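Accueil > Formations > Arts de la table > Supports de cours
Partager (3) | Commentaires (0) | Imprimer

Atelier Plostura, module « Office et rangement »
Polycopié de la séance 4 : les couverts et leurs bacs
7 mars 2019

Rappel de la séance de février

Nous avions laissé le couteau à poisson à son triste sort et promis de passer à la cuillère. Promesse tenue. Ceux qui espéraient les verres à pied patienteront jusqu'à la séance 6, avec leurs verres.

1. Le couvert à finition colorée

Le catalogue Petridis de 1885, que l'on cite dans tous les cours d'office et que peu d'étudiants ouvrent, compte 386 modèles de cuillères. Il y en a pour la moelle, pour le sucre, pour l'œuf, pour des invités qu'on n'aimait sans doute pas beaucoup. Aucune n'est irisée. La mode est récente et elle a ses adeptes : un métal sombre qui tire sur le vert, le bleu ou le violet selon la façon dont la lumière le prend.

Pour l'office, cette finition pose deux questions. La première est l'assortiment : deux séries achetées à un an d'écart ont rarement les mêmes reflets, et la différence se voit surtout une fois la table dressée. La seconde est le contrôle. Sur une surface qui change de couleur toute seule, la trace de doigt se cache très bien. On incline donc la pièce, on regarde le cuilleron de profil, puis de face, et on s'abstient de souffler dessus.

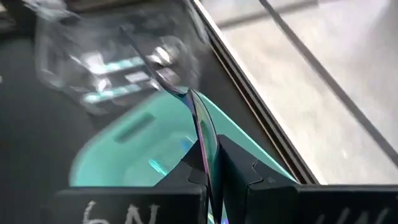 Le col, entre manche et cuilleron, mérite un second passage du torchon. C'est l'endroit que tout le monde saute, y compris l'auteur de ces lignes les jours de grand service. À l'examen, un col oublié coûte un point ; deux cols oubliés, une conversation.

2. Le bac

Un bac d'office se choisit selon trois critères, par ordre d'importance décroissante : il se lave, il se reconnaît de loin, il plaît à la direction. La couleur règle le deuxième. Au Flallotside, établissement de 300 couverts où plusieurs d'entre vous feront leur stage, chaque famille d'ustensiles a la sienne, et l'on apprend vite à ne pas discuter le code.

Le bac transparent a ses défenseurs. On voit ce qu'il contient, argument solide. On voit aussi dans quel état on l'a laissé, argument moins populaire.

Préférez des bords relevés et arrondis : le torchon passe partout et les petites cuillères ne s'échappent pas. Un intérieur clair aide à repérer les pièces sombres, qui disparaissent à merveille au fond d'un bac noir. La maison Cerska a perdu de cette manière une demi-série à dessert, retrouvée au déménagement.

Manière de faire :

- Poser le bac à plat sur la table, ouverture dégagée, avant de toucher au premier couvert.
- Prendre une seule pièce à la fois. La poignée de couverts lâchée de haut s'entend jusqu'en salle.
- Descendre la pièce dans le bac et l'y déposer, cuilleron orienté comme ses voisins.
- Garder les autres contenants à portée, sans les empiler sur celui que l'on remplit.

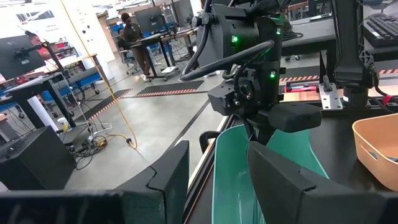 3. À préparer pour la prochaine séance

Relire les sections 1 et 2. Apporter un torchon propre, au sens que la profession donne à ce mot. Rédiger en 3000 signes au plus un plan de rangement pour un office sans tiroir : bacs, couleurs, emplacement des louches. Les plans qui règlent le problème en ajoutant un tiroir seront rendus sans note.

Séance précédente | Séance suivante | Glossaire | Haut de page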